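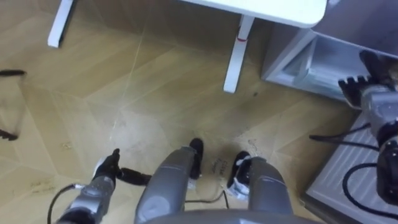
Page 9 of 56

Robots on our floor now, what happens to my job?

I do room setup at the Idell building (tables, cabinets, all of it) and since December we've had a legged one with two arms working the same rooms. My lead says hours stay at 40. But half my shift is now watching it and writing stuff down, and I kind of miss moving furniture! Has anybody been through this? Do I ask for a new job title or just keep quiet?

enumcombe_nights
Ask!! We went through the same thing at Grotetti and I waited way too long. The watching is real work, and it's tiring in a different way, my eyes are fried by 3 p.m. Get the new duties in writing before your next review. Also tell them if cables end up on the floor where you walk, our place was slow about that until someone complained.

tapedeck1452
no idea about titles but wear good shoes, you stand still a lot more

Robles Rd
My shop gave us a small raise after we asked as a group, so maybe talk to the others on your shift first. I did lose the part of the day I liked, which was setting up with a buddy and gabbing the whole time. Still a bit sore about that one.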